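Chapter 4: Where Does Plastic Come From, and Where Does It Go?

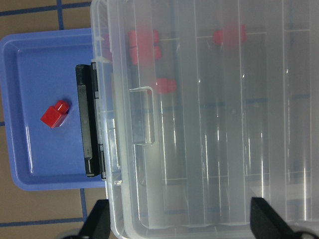
LOKELTHORPE, August 23, 2021

Pick up the nearest plastic thing you own and hold it for a moment. It might be a pen, a lunch tub, a toy block or the lid of a storage box. Somebody chose how hard it should be, how shiny, and whether light should pass through it, and those choices were made long before it reached a store shelf. In this chapter we are going to follow plastic along the whole of its path, and I hope you'll be as pleasantly surprised as I was when I first took the trouble to look.

We begin in Maglaya, a river town where the Desex works turns small beads of raw plastic (the trade calls them pellets) into household goods. A sack of pellets looks a good deal like a sack of rice. Heated to 475 degrees Fahrenheit, the kind used there grows soft enough to be pushed into a steel mold, and a single mold may turn out 1,000 trays before lunch — a number I had to ask them to repeat!

From Maglaya we travel 60 miles down the river to the sorting yard at Plurklow, where used plastic arrives by truck and barge. You will learn why clear plastic is usually worth more than colored, why a greasy tub can spoil a whole bale, and what the little number inside the triangle is really telling you.

Before you read on, keep a list for one day of every plastic object you touch. Write down whether each one bends, and whether you can see through it. Bring the list to class, as you will need it for Activity 2.

Words to know: pellet, mold, resin, bale, polymer

4.1 From Pellet to Product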